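Search this site
Search

How bedding handles moisture
September | By the Sekside features desk

A sleeper gives off water vapour through the night, and the bedding must store it or pass it on. Cotton does the first well. Its fibres take up vapour from humid air and release it when the air dries. Polyester takes up very little, so vapour travels through the gaps between fibres.

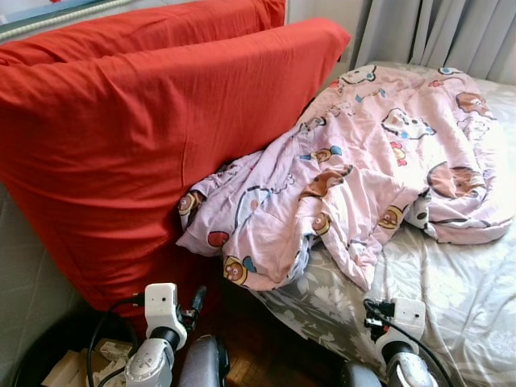
Does a higher thread count make a sheet cooler?
A tighter weave usually slows the air passing through it. Sheets sold at 1,000 threads often count each ply of a twisted yarn separately, so the figure is a poor guide to airflow.

Fillings matter more than covers. Derkix tested two quilts of equal weight at its Bayram workshop, one wool and one hollow polyester. The wool quilt held more water after a night's use and took longer to dry. Both were aired on a rack at 14 degrees.

A mattress is slower again. Vapour enters from the top and leaves mainly through the same face and the sides.
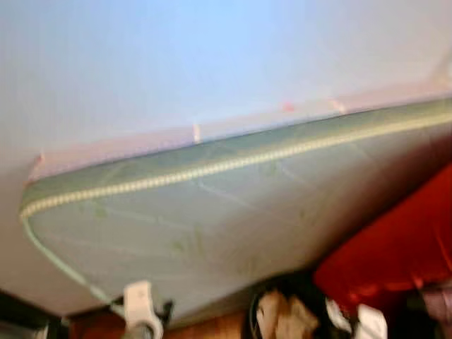

Airing times
Fold the covers back for two hours after rising. Open a window if the outside air is drier.

Contact | Copyright Sekside | Back to top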